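Velletti Hand-Held Gripper Kit: Review After Two Months

Posted Wednesday, February 18, 2026

We bought the Velletti kit to record household tasks for a robot arm. Until then we had been using the Jutier leader arm, which you move around on a bench while a second arm copies it. The Jutier is precise but slow, and it stays bolted to one table. The Velletti is a gripper you carry. You do the task with it in your own hand, and the software turns the recording into training data.

Setup

The kit comes in 32 parts, not counting screws. Assembly took me most of an afternoon. The printed guide skips a step between the handle and the trigger spring, so use the version on the website. Calibration is a short routine with a printed board. It failed twice for me under window light and worked once I closed the blinds.

What we used it for

1. Towels

Most of our recordings so far are of towel handling: pick up an edge, lift, lay it over a bar, let go. We kept 1031 of these after throwing out the bad ones.

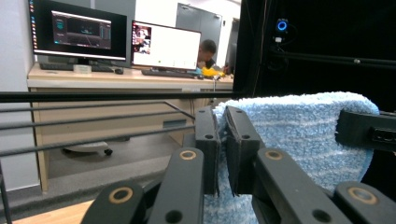 The flat pads are good at this. With a fluffy towel you can pinch a fold at the top edge and feel through the trigger how much cloth you have between them. Thin dish towels are harder. The pads tend to close on nothing unless you bunch the cloth first, and then the robot learns to bunch it too.

2. Cups and bowls

Fine for anything with a rim. Heavy mugs twist in the grip when held by one side. I would like a rubber pad option, and Bundgaard sells a set that is supposed to fit, but I haven't tried it.

3. Drawers

Poor. The linkage is wide and bumps the drawer front on small handles. We went back to the Jutier for these.

Comfort and wear

It gets tiring. After about 40 minutes my wrist wants a break, and recordings made past that point are sloppier. The linkage joints still move smoothly. The trigger spring has gone a little soft, and Velletti sent a new one without charging for it.

Software

Export works and the file layout is easy to follow. Tracking drops out if you turn quickly or face a blank wall. The viewer marks those spots in red, but you have to cut them by hand, one clip at a time. Batch trimming is promised for April.

Verdict

Good for cloth and open tabletop work, and much faster than remote control. Keep a leader arm if you need drawers or tight spaces. I'd buy it again at the current price. 4 out of 5.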